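How to Clean Up Your Business Contact List Before You Move It to a New System

Last updated: January

Most small businesses keep customer records in more places than they think. Before you move to a new contact manager, spend an afternoon sorting out what you have. You will need a spreadsheet program and access to every account where names and numbers are stored.

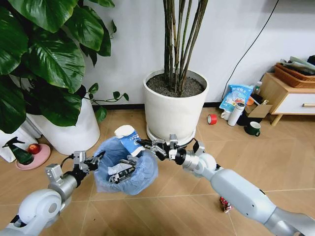
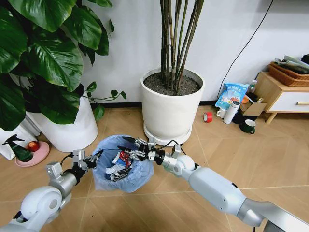

A carton held over the lined bin (first) and the lined bin with paper and packaging in it (second).

Step 1. Export everything

Log in to each account and look for Export, usually under Settings or Tools. Choose CSV if you are offered a choice. Save each file with the name of the source, such as "invoices" or "newsletter." Keep these originals in a separate folder and do not edit them.

Step 2. Combine the files

Open a blank sheet and set up your columns first: first name, last name, company, email, phone, last contact, source. Paste in each export under the matching columns. Fill in the source column as you go. You will want it later when two records disagree.

When Bergþóra Hjaltested did this for Cokton, a two-person print shop, the combined sheet came to 1,159 rows.

Step 3. Remove duplicates

Sort by email address and use your program's duplicate tool on that column only. Then sort by phone number and check by eye. People often use one email for orders and another for billing. Keep the row with the most recent contact date and copy over anything the older row has that the newer one lacks. Cokton lost 215 rows at this step.

Step 4. Fix the formatting

Pick one style for phone numbers and stick to it. Trim extra spaces. If names contain accents or special letters, save the file as UTF-8 — otherwise they may come through as question marks.

Step 5. Decide what to drop

Filter for anyone you have not heard from in two years. Check that they have no open invoices or warranty work, then move them to a second sheet. Cokton moved 147. Anyone who has unsubscribed from email should be marked that way and not simply deleted, or they could be added again by mistake.

Step 6. Run a test import

Import ten rows first. Open each one in the new system and compare it with the sheet. If the phone number has landed in the company field, fix the column mapping and try again. Import the rest once the test rows look right.

Leave the old accounts open for a month, but stop adding new contacts to them.

We use cookies to remember your preferences. By continuing to browse, you accept our cookie policy.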